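Visit to the Guditz home-robotics lab, September 13, 2021

Guditz opened its doors to visitors for the afternoon, and I went mainly to hear about Pendel, the group's project on teaching two-armed robots to tidy a floor. The talk came first and ran long. We were split into groups of 6 after that and taken through to see the work.

The method is simple to state. A person guides both arms through a task, the run is recorded, and a policy is trained on the recordings. What Pendel adds is a second pass: the runs are cut wherever one arm starts to depend on the other, and those stretches are given extra weight. Sweeping suits this well. One arm has to keep the dustpan still on the tile while the other brings the blade to it, and small scraps are less forgiving than large ones.

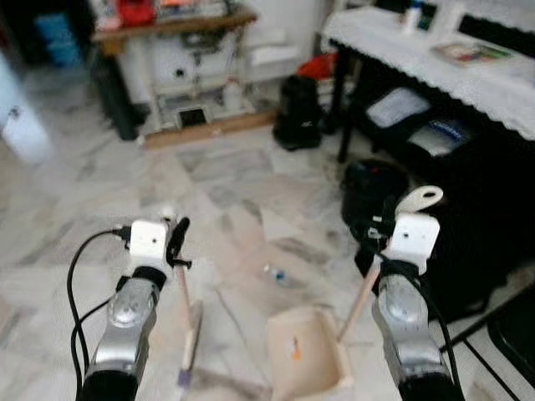
The first version, trained in July on 200 plain recordings, finished 40 percent of its sweeping trials. With the weighting added and the same recordings, the figure went to 70 percent. Most of the remaining failures come from the pan tipping up at the front edge - the policy has no sense of how hard it is pressing. A visitor from Noner asked about force sensors. The answer was that they want to see how far cameras alone will go.

We also heard about clutter. The group works among ordinary furniture on purpose, as an earlier policy trained in a bare room did badly when moved. Bins are a separate problem, with long items sticking out of them and the contents different every time.

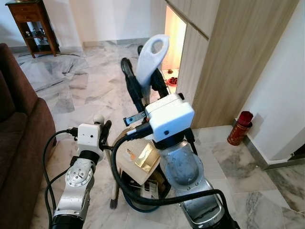 The two arms above a filled bin, with a white plastic part held in the right gripper.

Questions went on until closing. The write-up is due to be shared with Šimko, the partner lab, before it goes out more widely. Parking was easy, but the sign for the side entrance is hard to spot from the road.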